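Small cloths ending up inside bigger things after the wash
Home and Laundry > Washing and Folding

brirville_jt
Posts: 43
I fold on a white table next to the dryer and the same thing keeps happening. Small pieces end up inside the big ones and I don't find them until they're already in a drawer. Last week it was two washcloths in a pillowcase. Today I nearly put away a little bear print cloth with the gray-green thing it was wrapped up in. 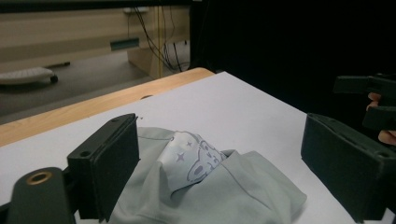 Bear cloth in the fold, before I pulled it out.

I do one mixed load for the household, warm wash, 40 minutes in the dryer. Is there a way to stop this, or do people just shake every piece?

phuthong_mom
Posts: 100
Mesh bag. All the baby stuff goes in a zip bag and the bag goes in with everything else. I got a set from Mostia and they have held up fine except for one zipper pull. Cute bear by the way, and I like the stars.

dryer_sheet_dan
I don't agree on the bag. Small things come out of it still damp in the middle if you fill it more than halfway, and then you are running the dryer again for a handful of cloths. Shake each piece once over the table before you fold. It adds a couple of minutes to a load.

phuthong_mom
Then don't fill it more than halfway.

dryer_sheet_dan
With two kids that's three bags per load. I tried it in March and went back to shaking.

Bríd Rafferty
Moderator
Both work. What matters more is load size. When the drum is packed, the big pieces roll up and whatever is next to them goes in too. Fitted sheets and duvet covers are the worst for it. Wash those by themselves and button or zip the cover closed first.

For the folding, I sort before I fold anything. Everything small goes to the left, everything big goes to the right, and I open each big piece out flat on the way over. I don't fold until the basket is empty.

brirville_jt
Posts: 43
I've been folding straight out of the basket, so that's probably half of it. The table isn't very big though. Where do you put the flat pieces?

Bríd Rafferty
Moderator
On top of each other. Use the bed if the table is too small.

lintroller
Does the gray-green one shed? I had a green blanket that left fuzz on every light colored thing in the load for months. If the bear cloth is white I would keep them apart for that reason alone.

brirville_jt
Posts: 43
No fuzz so far. It's been through plenty of washes.

lintroller
OK, then I wouldn't worry about it.

kettle_and_peg
Wool dryer balls helped here. I have the Proder ones, 2 in a normal load. Sheets still ball up, but the smaller stuff comes out separate most of the time.

dryer_sheet_dan
Dryer balls did nothing for me except make noise. They ended up inside the duvet cover with the socks.

kettle_and_peg
Did you close the cover?

dryer_sheet_dan
No.

phuthong_mom
Posts: 100
There you go then.

brirville_jt
Posts: 43
Thanks, all. Plan is sheets in their own load and sort everything before folding. I'll try one mesh bag for just the washcloths, half full, and see how damp they are at the end. My neighbor Jirayu Nilsuwan has a bag I can borrow so I don't have to buy a set yet.

Bríd Rafferty
Moderator
Post back after a few loads. And check your pillowcases, the corners especially. I found a sock in one that I had been sleeping on.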